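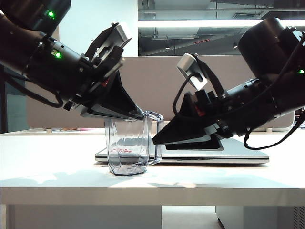
Unit 7: Two arms, one object. Coordinating bimanual control in software
Notes by Līga Juška, with corrections from Rónán Cullinane. Last revised June 30, 2022.

Welcome back, everybody. Up to now we've treated each arm as its own little world, with its own joint states, its own planner and its own controller loop, and that has served us well for picking up blocks. Today we let the two worlds touch, and I'd like us to take it slowly, as this is the unit where most people's tidy code gets untidy (mine certainly did, the first time around!).

Start with frames. Each arm reports its gripper pose relative to its own base, so before anything else you need both poses written in one shared frame, which in Mets is called "table". The transform between the bases comes out of the calibration script and lives in the Undus config file. Please don't type it in by hand. A small rotation error that looks harmless near the base grows as you move out along the arm, and by the time you get to the fingertips the two grippers disagree about where the object is.

Next, the object frame. Once both grippers are on the same thing, it helps enormously to stop thinking about left and right targets and to plan a path for the object itself. You then get each gripper's target by multiplying the object pose by a fixed grasp offset, one for each hand. Write those offsets down at the moment of contact, from measured poses and never from commanded ones.

Perception deserves a word too. Clear plastic is hard on depth cameras: the light passes through, and the sensor gives you the surface behind, or a hole, or a bit of both. With a see-through cup we fit the pose from color-image edges and use depth for the tabletop only. A handle is a lovely thing to have in this case, as it settles the rotation about the vertical axis, which a plain round cup would leave open.

Timing: our joint controllers run at 158 Hz and the planner at 20 Hz, so you'll be interpolating between waypoints. Do it against one clock for both arms. If each arm keeps its own clock, one will run a touch ahead, and the object between them feels the difference as a squeeze or a pull.

Last, compliance. Even with good timing, two stiff arms on one rigid object will fight. Lower the stiffness along the line joining the two fingertips, keep it higher in the other directions, and put a limit on the internal force.

For lab: work in groups of 4, run everything in the Skerero simulator first, and show Aigars Sakalauskas your force plot before moving to the real arms.

Reading: Chapter 7 of the course reader, skipping the proof unless you enjoy that sort of thing.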